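Repeat (surface pattern)

In surface design, a repeat is the smallest unit of a pattern that, when copied at fixed intervals, covers a surface without visible interruption. The term is used for wallpaper, printed textiles, floor coverings and decorative laminates. It refers both to the unit itself and to its vertical length, which is the figure normally printed on the label of a roll.

Terminology

The vertical repeat is the distance between a point on a motif and the same point on the next copy directly above or below it. The horizontal repeat is measured across the width. In wallpaper the horizontal repeat usually equals the trimmed width of the roll or divides evenly into it, so that the right edge of one strip meets the left edge of the next. Textile repeats are less constrained, as cloth may be cut and seamed at any point.

A motif is a single figure within the repeat, such as a leaf, a fruit or a geometric shape. The ground is the area between motifs. Grounds may be plain, textured or speckled. A speckled ground hides small differences in ink density between print runs.

Types of match

In a straight match, motifs at the same height continue directly across the seam, and every strip begins at the same point in the pattern. In a drop match, each strip is shifted vertically relative to the one before it. The half drop, in which the shift equals half the vertical repeat, is the most common form. A random match has no horizontal alignment and produces the least waste. Stripes and most grass-effect papers fall into this group.

Fruit patterns are often drawn as a straight match with two alternating colorways of one motif. The alternation doubles the length of the repeat along the direction in which it runs, although the outline of the motif is unchanged.

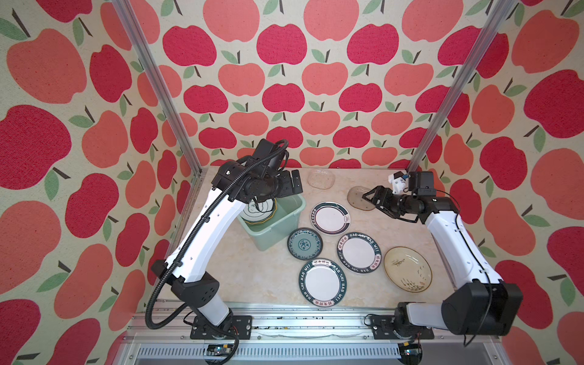 Repeating apple pattern in crimson and salmon-coral, with larger motifs on the side walls.

Scale

Scale is the size of the motif relative to the surface. A drawing may be issued in more than one scale, with the same outline and colors. Small scales tend to read as texture from a distance, and large scales keep the motif legible but increase the amount of paper lost in cutting. Perceived scale also depends on viewing distance and angle. A motif close to the observer, or seen at a shallow angle, looks larger or longer than an identical motif on a facing wall.

Where walls meet at an inside corner, the pattern is normally cut and overlapped by a narrow margin. Exact continuity across the corner is seldom possible, as most corners are out of plumb. Installers place the mismatch in the corner least visible from the entrance.

Color in repeat

Screen and rotary printing require a separate screen or cylinder for each color, and this cost historically limited the number of tones in a design. Digital printing removed the limit, but many designers continue to work with restricted palettes. Using two tones of one hue is an established way of adding variety to a single motif. Apples in a deep raspberry red and a softer coral pink, for example, separate clearly into two sets while the sage-green leaves and dark brown stems stay the same in both.

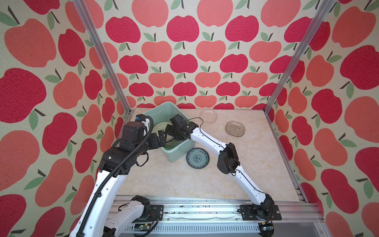
Tracking is the appearance of unintended lines in a finished pattern, caused by gaps or dense areas that align from one copy of the unit to the next. It is difficult to detect in a single repeat and is checked by printing or projecting several copies together. Motifs set in regular rows make the horizontal direction dominant, as in the alternating red and coral apples stacked down the back wall, and in such designs the row is accepted as part of the pattern. Tracking is treated as a fault only when the layout is meant to look scattered.

Calculating quantity

The usable length of a strip is the wall height rounded up to the next whole multiple of the vertical repeat, plus a trimming allowance at top and bottom. With a wall height of 100 inches and a repeat of 18 inches, six repeats are needed, giving a cut length of 108 inches before trimming. A half drop may require strips to be cut from two rolls in turn to reduce waste.

See also

Colorway
Half drop
Tessellation
Wallpaper group

This page was last edited on September 24, 2023.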